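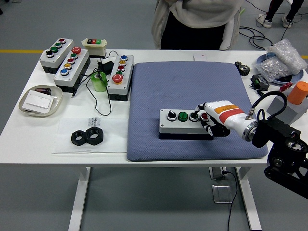
Home | Data cards | Downloads | Contact

Zesine Control Box Set – README
Hauwa Obi, Menevcombe
Last updated: May

This set records push-button control boxes and small switch boxes of the kind used on workshop benches. It contains over 3000 entries in 2 folders, "boxes" and "parts". Loose items such as nuts, gears, tape and cables are listed under "parts".

Button colours are entered from left to right, or from top to bottom where a box stands upright. Emergency-stop buttons are entered separately – they must not be recorded as plain red buttons. Rotary selectors have their own column.

Corrections should be sent to the Zilport office by Wednesday.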